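Fleltulura Hand Gripper Set for Cloth Handling
Demonstration visits, hire and purchase

Product group: hand-held grippers and finger pads
Supplied by: Poncombe
Order code: 2416
Available: for sale, for hire, and for a demonstration visit

About this product

The Fleltulura set is a two-finger gripper which a person holds and moves by hand. It is meant for teams who teach robots to handle soft things, and who want to record how a person does the job before they put the robot to work. The same finger shape can be mounted on the Ivanyshyn arm, so what you record with the hand tool can be used later on the arm without changing the fingers.

We sell many of these sets after a demonstration visit, and for this reason the page tells you more about the visit than about the tool. Customers who have tried it for one hour ask much better questions than customers who have only read the data sheet. Please read the conditions further down before you book.

What happens at a demonstration visit

Our demonstrator comes to you, or you come to our open day at Poncombe. The open day is on a Tuesday, with one group in the morning and one group in the afternoon. A group has not more than 10 persons. If you want to come with more people, please book both groups.

The visit starts with a short talk, and after this the demonstrator works with the gripper on ordinary household textiles. We do not use test cloths cut to a standard size. Customers told us that a square of cotton on a clean table says very little about their own work, and we agree with them. A jacket with a slippery shell is a good first piece. The filling moves inside the channels, the sleeves go where they want, and when it lies on another soft thing the fingers must take the one layer and leave the other.

Handling a quilted jacket on a bed with the hand gripper:

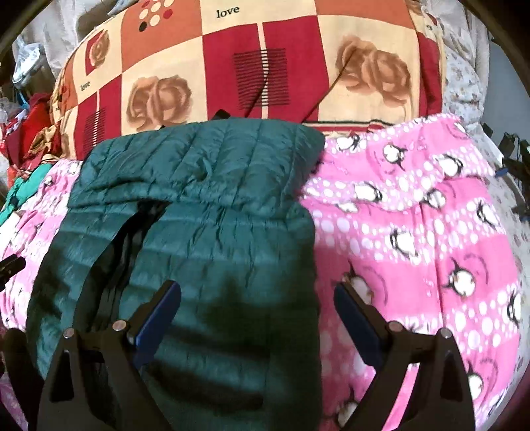
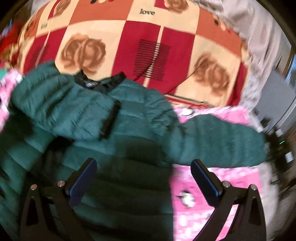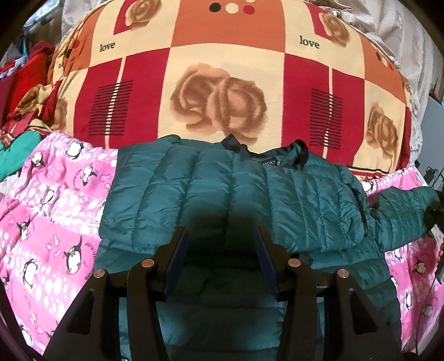
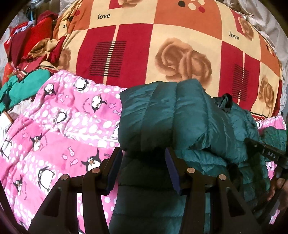

After the jacket, the visitors take the gripper themselves. Most people close the fingers too early in the first minutes, and they lift before the pads have enough cloth between them. The demonstrator will show you how to come in low, wait, and close slowly. It is a small thing, but it makes a big difference in the recordings. When an operator is in a hurry, the robot will learn the hurry also.

You are welcome to bring your own pieces. Please bring things that are clean and that you do not mind having pulled. Visitors have brought towels, work trousers, curtains and one time a complete tent, which was too big for the room, so we opened only the bag. Knitted things with large loops are possible, but the pads can catch in them and we cannot pay for damage.

The last part of the visit is for questions about mounting, software and price. If you are interested in the Ivanyshyn arm, please tell us when you book. The arm is not brought to customers as standard, and at the open day it stands in the second room, where only one group can be at a time.

What is in the set

One hand gripper, assembled and adjusted
One pair of finger pads, fitted
One pair of finger pads, spare
One tool for the finger screws
One carrying case
Printed instructions in English

The recording software is delivered separately, as a download. A computer is not in the set.

Choosing the pads

The standard pad is good for woven cloth, fleece and most jackets. For very thin material, such as lining or silk, we advise the Pallard soft pad. It holds with less force and leaves fewer marks, but it wears faster. With daily use you should look at the pads every week and change them when the surface has become smooth. Please change always both pads together. One new pad and one old pad will pull the cloth to one side, and you will see this in your data for a long time before you understand the reason.

The pads can be wiped with a damp cloth. Do not use alcohol or any cleaner with oil in it.

Hire

The set can be hired for 30 days. If you buy it before the hire ends, we take the hire price off the bill. A longer hire is possible if you ask us before the first period is finished. The set must come back in its case with both pairs of pads, also when they are worn. We check the adjustment of each returned set before it goes to the next customer, and this takes some days, so in November and other busy months there can be a waiting list.

Conditions for the visit

The visit takes over 20 minutes for the talk and the first demonstration, and the rest of the time is yours. Please plan a full morning or a full afternoon.

At your place we need a bed or a wide table which can be reached from the front and from one side, a power socket near to it, and normal room light. Strong sun from a window makes shiny cloth difficult to see in the recordings, so a curtain is useful.

Long hair should be tied back, and loose bracelets should be taken off before you use the gripper. The fingers do not close with great force, but they can pinch the skin.

Photos are allowed for your own use. If you want to publish them, please ask us first.

A visit inside our delivery area is free. For other places we ask for the travel cost, and you will receive the amount in writing before you decide. If you must cancel, please do it two working days before. We will then offer you another day without any cost.

How to book

Use the form on the contact page and write "Fleltulura visit" in the subject line, together with order code 2416. Tell us how many people will come, which textiles you work with, and if you already have a robot arm. If you have one, the maker and the type of the flange are enough. We answer normally on the next working day.

Related products

Pallard soft pads, pair
Ivanyshyn arm, mounting plate for Fleltulura fingers
Carrying case, single
Finger screws, bag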